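Rirach Building, Room 8: Table and Work Surface Check
August

Table top, white. Pass. Smooth and mostly clean.
Specks. Comment: a couple of tiny dark specks on the top. Wipe before next use and look again. If they stay, log as marks.
Legs and feet. Pass. All 4 feet level after adjustment.
Edges. Pass. Ran a cloth along each side and it did not snag.
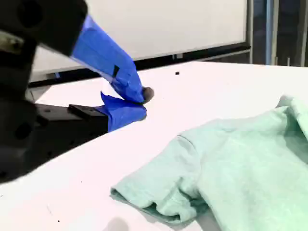

Cirillo

Floor under table. Pass. Swept, no cords across the walkway.
Power strip. Fail. Cover plate cracked at one end. Tagged, taken out of use, replacement asked for under work order 3167.
Fire exit path. Pass. Door opens fully.
Spray and cloths. Comment: bottle nearly empty. Refill from the Drumley closet.

Recheck power strip when the new one is in. All other items at the next monthly check.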